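Reading Serial Fiction in Translation: Notes on the Jirkdale Chapters

Filed under: Web Novels, Translation, Reading Log
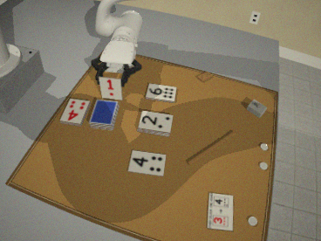 Background to the Series

Readers of this blog will be aware that I have followed The Lantern Court of Jirkdale since its first English chapters were posted. The novel is the work of Mal-soon Son and is translated by Ha-neul Na, who also edits the weekly release. It concerns a disgraced swordsman named MacAulay, who is bound by oath to a river spirit and sent to recover the seals of four drowned temples. The present entry covers the second volume, which ended on Fri 30 April with the fall of the Viltmont gate.

The second volume is longer than the first and considerably slower. The opening section is given over to MacAulay's journey through the marsh provinces, where he is refused lodging at every inn on account of the mark on his hand. I was not in favor of this section when it was first released. Read in one sitting, it is much improved, and the repeated refusals prepare the reader for the night at the ferry house.

The Matter of the Oath

Much discussion in the comments has concerned the terms of the oath. In the first volume, the spirit states that MacAulay may not draw his sword for 1000 days. In the second volume, he draws it at Viltmont well before that period has ended, and the spirit does not punish him. Several readers have called this an error.

I do not share that view. The original wording, as explained in the translator's footnote to the marsh chapters, uses a verb that can mean either "to draw" or "to draw for oneself." MacAulay draws at the gate in defense of the ferryman's daughter. The spirit's silence in the following chapter - she sits on the steps and will not look at him - is open to more than one reading, and I expect the author intends to return to it.

The Siege

The siege occupies the final third of the volume. The defenders number 200 and the army of the Ash Prince stands at 4000, figures which are repeated rather too often. The individual duels are well handled. The contest between the old archer and the twin generals is the finest piece of action in the series to date, and it is over in less than a page.

The large movements of troops are less successful. I was unable to determine at any point where the east wall stood in relation to the river, and the arrival of the second army by boat was therefore confusing. A map would be of assistance to readers.

On the Translation

The English text has become steadier. Titles and ranks are now consistent, and the practice of leaving cultivation terms untranslated has been dropped in favor of plain English equivalents. "Stillwater stage" is a good choice. "Bone-lamp realm" is less clear, and I would ask that it be reconsidered before the collected edition is prepared.

Some difficulties with pronouns remain, particularly in scenes where the spirit speaks through another character. The possession scene in the granary had to be read three times.

Reading Arrangements

New chapters continue to be released through Zokley, where the first volume is also available in full. The third volume is to begin after a short break. My notes on its opening chapters will be posted under the same category, and corrections to the character list are welcome in the comments - please give the chapter number.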